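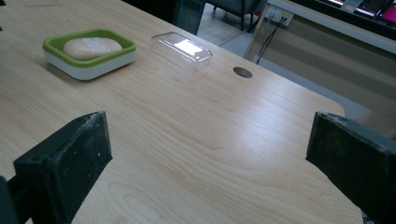
The soap, in its dish, on the good table.

Fergal Quinlan had inherited the table, the house in Stosden and, it seemed, the soap. His aunt's will gave the table two lines. The soap got a paragraph.

"It is to stay where it is," Nneka Amadi read, in the voice lawyers keep for relatives. "In the green and white dish. It is not to be used."

"It's soap," said Fergal.

"It's a condition."

He had already been offered $1,710 for the table by a man named Ladi Adebisi, who liked the grain and had stroked it longer than Fergal thought decent. The soap, Ladi said, could go in the sink like any other.

So Fergal lived with it. He ate at the other end. He apologized to it once, after spilling soup. Guests asked to wash their hands and he pointed them down the hall, where there was a bottle with a pump.

In November his cousin Somtochukwu came to stay and was up before him. Fergal found her at the table, drying her fingers on her sweater. The whole kitchen smelled of lavender.

"Your aunt had nice taste," she said. "Is there any coffee?"

He put the kettle on and went to look for Nneka's number.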